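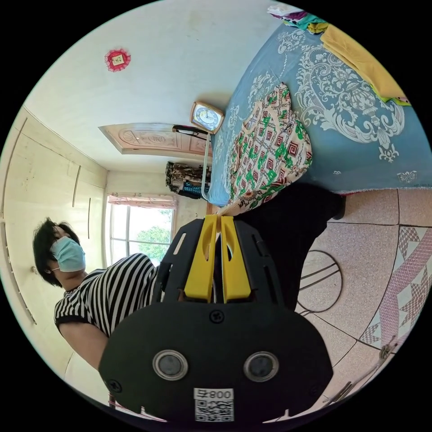
图3-1 床上的花纹毯

第3章 铺设与首次通水

本章适用于Sisten水循环床垫（主机型号Kovel 1804）。开始前应已完成第2章的开箱核对。主机的定时、儿童锁和故障代码见第4章至第6章。

3.1 床面准备

1. 撤下床上的毯子、被子、枕头和床单，只保留床垫。
2. 检查床垫表面。如有翘起的缝线、外露的拉链头或金属扣，应先处理或遮盖。
3. 检查床架。使用排骨架时，板条应全部落入卡槽，不得有断裂或缺失。
4. 擦净床头侧地面或床头柜台面，作为主机的放置位置。

注意：床垫表面温度感觉明显高于室温时（例如刚撤下其他取暖用品），应放置至常温后再铺水垫。

注意：不得将水垫铺在充气床、水床或可折叠成坐姿的沙发床上。电动升降床可以使用，但应按3.6节预留水管长度。

3.2 主机放置

1. 将主机水平放置。放置面应能承受主机加满水后的重量，且不随床体晃动。
2. 主机背面与墙面或家具之间的距离不得小于300毫米。两侧进风口不得被窗帘、床单下垂部分或毯子边缘遮挡。
3. 主机底部不得高于水垫所在平面400毫米以上。可以低于水垫平面，直接放在地面时不受此限。
4. 电源线暂不插入插座。

放置面为地毯时，应在主机下垫一块硬质平板。平板尺寸以完全容纳四个底脚为准。

警告：不得将主机放在床面上、床下密闭抽屉内或衣柜内运行。

3.3 铺设水垫

1. 展开水垫，有“上面”字样的一侧朝上，接头侧位于床头或床尾。两种方向均可，以靠近主机为准。
2. 沿长边抚平水垫。内部水路不得有折叠。用手掌从接头侧向另一侧推压，遇到硬折时掀起重铺，不要拉扯边角。
3. 将四角松紧带套在床垫角上。床垫厚度超过松紧带可用范围时，改用随附的延长带，延长带的扣件应位于床垫侧面。
4. 铺床单。床单应为单层，可直接接触水垫表面。
5. 将先前撤下的毯子或被子放回。水垫加热时，毯子应覆盖水垫的大部分面积；不覆盖时主机仍可运行，但到达设定温度的时间会延长。

不推荐在水垫与人体之间使用厚度较大的乳胶垫或羽绒垫。需要增加柔软度时，可将软垫置于水垫下方，并重新检查第2步。

注意：床单、毯子上的别针、胸针等尖锐物应全部取下。水垫被刺破后不可自行粘补，应联系Fetasico服务点更换。

双人床使用两张单人水垫时，两垫之间不得重叠。Azimi连接条可将两垫内侧长边扣合，连接条为选配件。分区控温需要双出口主机，单出口主机须配三通接头，此时两侧温度一致。

3.4 连接水管

1. 确认主机电源线未插入插座。
2. 取下主机出水口和回水口的防尘帽，收入附件袋。搬运和储存时需再次使用。
3. 检查接头内的密封圈。密封圈应完整、平整地落在槽内。缺失时从附件袋取备件装入。
4. 将水管插头对准主机接口，白色箭头朝上，推入至听到锁扣声。
5. 轻拉水管。插头不应脱出，也不应出现可见间隙。
6. 用同样方法连接水垫一端。两端接口形状不同，不会接反；推入困难时不要用力旋转，应先核对箭头方向。

水管应沿床侧自然下垂，不得绕过床腿拧紧，不得压在床腿或主机下。过道一侧的水管应用固定夹收拢。

3.5 加水

可用水：纯净水、蒸馏水。
不可用水：自来水、矿泉水、软化水、含香精或消毒剂的水、汽车冷却液。

1. 逆时针旋开水箱盖。
2. 将漏斗插入加水口，缓慢加水至水位窗的上刻线。
3. 等待水面静止后再次读取水位，不足时补加。
4. 取出漏斗，旋紧水箱盖，擦干主机表面。

注意：首次通水时，水会从水箱进入水垫，水位随即下降，属正常现象。准备的水量应多于水箱标称容量。

警告：主机表面、插头或插座上有水时，不得通电。加水过程中有水流入进风口的，应停止安装，将主机断电静置，并联系服务点。

3.6 电动升降床的水管长度

1. 将床头升至最高位置。
2. 从主机接口沿床侧量至水垫接口，再加上一个手掌宽的余量。
3. 标准水管长度不足时，选用加长水管。不得将两根标准水管对接使用。
4. 将床头降至最低位置，检查水管是否进入床架的活动部位。必要时移动固定夹。
5. 升降全行程运行3次，每次到位后检查两端插头。

床体带有脚部升降功能且接头侧位于床尾的，按同样方法检查床尾。

3.7 首次通水与排气

1. 将电源线插入带接地的墙壁插座，不得使用多位插线板。
2. 按下电源键。显示屏亮起，水位指示灯应为绿色。
3. 同时按住“＋”键和“模式”键，直至显示屏出现“AIR”。主机进入排气程序，此时只循环，不加热。
4. 观察水位窗。水位降至下刻线时，主机自动暂停并鸣响。切断电源，按3.5节补水，再重复第2步和第3步。
5. 排气过程中，用手掌从水垫远端向接头侧轻压，帮助气泡排出。可隔着床单操作，操作前应掀开毯子。
6. 显示屏出现“END”后，排气完成。按一次电源键返回待机。

排气期间主机内有间断的水流声和气泡声。排气完成后声音仍持续的，重复一次排气程序。再次排气无改善时，检查水垫有无折叠，水箱盖有无旋紧。

3.8 泄漏检查

1. 保持主机循环，不加热。
2. 将干纸巾分别垫在主机接口和水垫接口下方。
3. 取出纸巾检查。纸巾有湿痕的，断电后拔出插头，擦干，重新检查密封圈并再次连接。
4. 掀开床单，用手触摸水垫四边及接头根部。
5. 检查床垫表面。发现湿痕时，应撤下水垫，床垫完全干燥后方可继续。
6. 全部合格后恢复床单和毯子，在附录B的安装记录表中填写日期并签名。

首夜使用前，建议先以较低温度运行。婴幼儿、对温度感觉迟钝者以及不能自行操作主机者，不得单独使用加热功能。

3.9 安装后常见情况

水位灯闪烁黄色：水位接近下限。断电后补水。

显示屏出现“E2”：循环受阻。检查水管有无受压，水垫有无硬折，插头是否推到底。

床面一侧偏凉：水垫内仍有空气，或毯子只覆盖了半边床面。重新排气，并将毯子铺匀。

主机有轻微塑料气味：首次加热时可能出现。保持通风。出现焦糊气味时立即拔下电源插头。

水箱盖旋不紧：检查螺纹处有无漏斗碎屑，盖内垫圈有无移位。

3.10 本章修订说明

本章由Roya Mirzaei编写，Prodromos Karagiannis审核，修订日期2025-08-21。与上一版相比，增加了3.6节，3.2节中的背面距离改为300毫米，3.5节删除了使用凉开水的内容。旧版用户已使用凉开水的，应按第7章排空水路，再以纯净水重新加注。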